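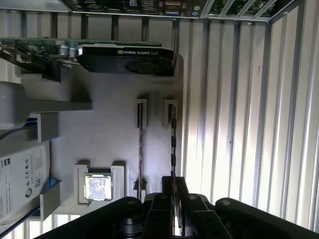
Eltamville Workshop > Cell Notes > Teardown Cell

Print | E-mail this page

Teardown cell, 13/10/2018

Picked up where the August entry stopped. Job today was the gripper and the approach moves for the Lestus teardown run, towers on their side, open.

Finger pads first. Old ones were glazed and had started to let go of thin wire. Cleaned the seats with alcohol, fitted the Keltach pads, let them sit while I did the linkage. One drop of oil on each pivot pin, wiped off the extra. Do not use the spray, it ends up on the pads.

Re-zeroed the fingers against the 10 mm block. Was closing a hair late on the left. Ran 200 open/close cycles with nothing in the fingers and checked again, no change.

Approach into the case:
- come in low, fingers pointing up the case wall toward the graphics card
- speed down to 250 once past the edge, 500 is fine outside
- stop short of the twisted cables and go for them one at a time. The small gray clips on the wall are in the way if you come in flat.
- stay clear of the processor in its holder. The left linkage swings wider than the fingers do and the model in the planner still has the old, narrower one.

Card in the current tower is a Quadro K620. Added it to the parts list under short cards. Drive bracket with the blue tab gets its own grip pose, not taught yet.

Wrist camera: side panel grooves wash out under the bench light. Turned the light down one step and saved it in the Lambrakis profile — the old profile is still there, don't load it.

To do: teach the drive pose, fix the linkage width in the planner, order pads.

Comments (2) | Shares (0)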